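BUYING TIME
A small beverage company learned to budget for its first robot arm, one cable at a time

By Amanuel Tesfamariam

The quote for the arm was the easy part. It fit on one page, and the people at Merura, who bottle fruit drinks and take back the empties, had it approved before lunch. Then came the rest of the list – fingers, cables, a table that doesn't wobble, a wall bracket, spare fingers, training, somebody's time – and that took from spring until November.

I love this stage of a robot project, and I know I'm in a minority. Give me a spreadsheet with a tab called "stuff we forgot" and I'm happy for the afternoon! It's where you find out what a company really wants from a machine, and Merura wanted something modest: a sorting station for returned containers, small enough to sit in the corner of the returns room, cheap enough that the plant manager could sign for it herself.

Before spending on a full station, they paid for a bench trial with Sarkau, a two-room integrator down the road.
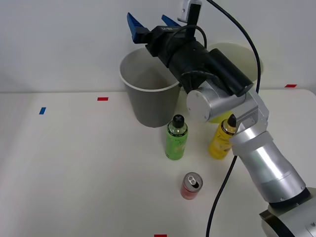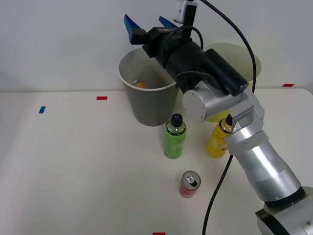
The bench trial was the best money in the whole budget, and I'd tell any small shop to put one on the first line of the plan. It came to 5 percent of the total and it changed nearly every number under it. Take the cable. Look at how it hangs off the wrist and runs down over the tabletop, past the red can. On a bench that's fine. In a returns room with carts going by, you want it clipped and sleeved, and the sleeve, the clips and the labor to fit them came to $1763 that wasn't on anyone's list. Bins went the same way. Merura had priced one big steel hopper, and after the trial they switched to light tapered bins that a person can lift with one hand and swap without stopping anything.

Fingers were the happy surprise. The plan had money set aside for custom metal ones. Sarkau suggested starting with printed sets and ordering extras, and Merura now budgets for a fresh pair every 60 days whether they need it or not. I think that's smart. A worn finger is a small bill, and a returns room backed up to the loading dock is a big one.

They looked at two ways to pay. Kassa, the leasing outfit, offered a bundle with service calls folded in, and Testis sold the same class of arm outright with a longer warranty. Leasing looked lovely in year one and less so by year three. Merura bought. They also held back more than 2 months of service costs in cash, a cushion I wish every first-time buyer would copy.

What would they change? Training, says the plant manager. She paid for one operator to learn the system and had to go back for a second when the first took vacation. Budget two seats from the start. And measure the doorway – the table had to go in through the loading dock.

14 shares
6 comments

More in Shop Floor
Lease or buy: running the numbers on a first arm
How much floor does a small cell need?
Five questions to ask your integrator before you sign
The spare parts shelf, and what belongs on it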